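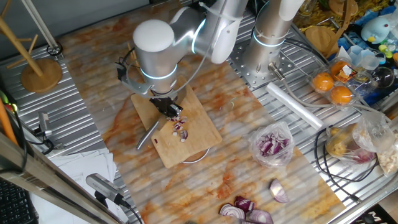 How many examples does it take before an arm can cut an onion by itself?

More than anybody on the Cevum floor would like, and the number moves around. The working target for the knife jobs is 1000 good runs, and the last tally was 1298 recorded, which sounds finished until you learn how many got thrown out.

Thursday morning at Cevum. Coffee first, then onions. Bastien Pichon has the run sheet and is already behind on it. Red onions today. Tomorrow potatoes if the bags hold out. He runs data collection for the cutting project, which the team calls Grernov, after a street one of them used to live on. The name stuck, the street has nothing to do with food.

The idea is simple enough to say fast. A person drives the arm through the job. Everything gets recorded: the joint positions, the gripper, every camera. Do it again. Do it again with the board turned a bit. Later a model trains on the whole pile and tries to do what the person did. No one writes rules for onions. There is no line of code that says "slide the knife under the bits and push."

"People ask me what the algorithm for chopping is," Pichon says. "I tell them it's my shoulder. My shoulder is the algorithm and it hurts."

A run is short. The driver calls start, does the thing, calls stop, and then marks it keep or drop. That mark matters more than you'd think. Drop if the driver lost the thread. Drop if a camera froze. Keep if a piece rolled off the board and the driver dealt with it, because a model that has only seen perfect runs doesn't know what to do on a bad one.

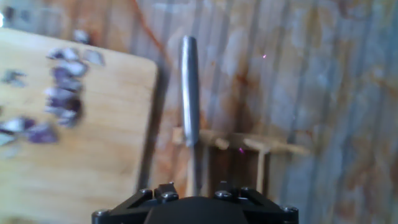
Which was the big fight last October. Half the team wanted clean runs only. Lenz, the older of the two model versions they keep around, had been trained that way and looked gorgeous right up to the first small slip. Then it would just hover. Ivach is the newer one and its training pile has the ugly stuff left in: slow starts, second tries, a driver changing her mind halfway across. It's less pretty to watch. It recovers. The clean-runs people have mostly come around, tho one of them still keeps a private folder of what he calls the nice ones.

So now the sheet has a column for mess. Every driver is supposed to leave some. Not fake mess, Pichon is strict on this, you can see fake mess a mile off. Someone tips a piece over the edge on purpose and the arm pauses for a half second before it happens, and the model learns the pause.

Speed is the other thing. New drivers go slow, they treat the arm like it's made of eggshell. By their second week they're too quick and the footage smears. The sweet spot is somewhere in the middle and nobody can write it down, you sit next to a good driver and pick it up. Shifts behind the controls are 15 minutes, then swap. Longer than that and the wrists get lazy and so does the data.
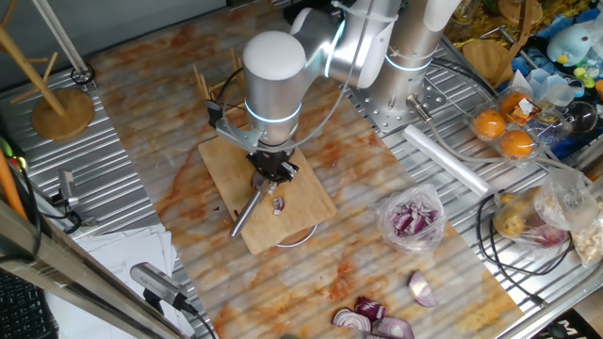 Variety is where the budget goes. Same board, same knife, same light, and you have a model that works in one room on one day. Grernov's sheet asks for changes between blocks: move the board, move the ingredient, swap the driver, leave clutter where it is. Pichon won't let anyone tidy the counter. The oranges in their egg carton stay, the light-blue plush toy stays, the clear cups stay. A kitchen has junk in it, he says, and the model had better learn early which junk to ignore. He wants more of it, and has asked people to bring in odds and ends from home.

The knife went through a few rounds too. Grip was the headache. A blade that shifts even slightly inside the fingers makes the recording a lie: the arm says the edge is in one place and the edge is in another. Ask the team what ate the spring and you get the same one-word answer from all of them. Grip.

Then the labels. Every kept run gets a sentence, typed by whoever drove it. "Push the onion across." "Gather the bits." They used to let people write what they liked and ended up with 4 spellings of onion and one guy who wrote in all caps. There's a short list of verbs now. Pichon calls the list boring and reads it out loud to new hires anyway. 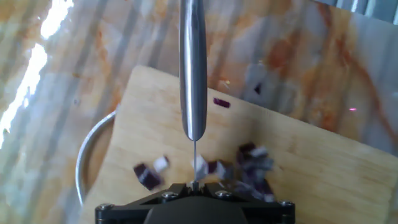 Blade down among the diced red onion, with one stray piece off the board on the marble.

Reviewing happens after lunch. Two people, one screen, runs played at double speed, thumbs on the keys. It's dull and it's where most of the real decisions get made. Is that a scrape or a push? Did she mean to stop there? A disagreement goes to a third person, usually Pichon, who usually says keep.

He'd like to stop counting runs altogether. What he wants is a way to tell which ones the model learned something from, and drop the rest before anyone has to record them. There's a rough tool for that, built on top of Ivach, and it's wrong alot. They check it against the reviewers on Thursdays, after the last block, when the onions are done and everyone smells of them.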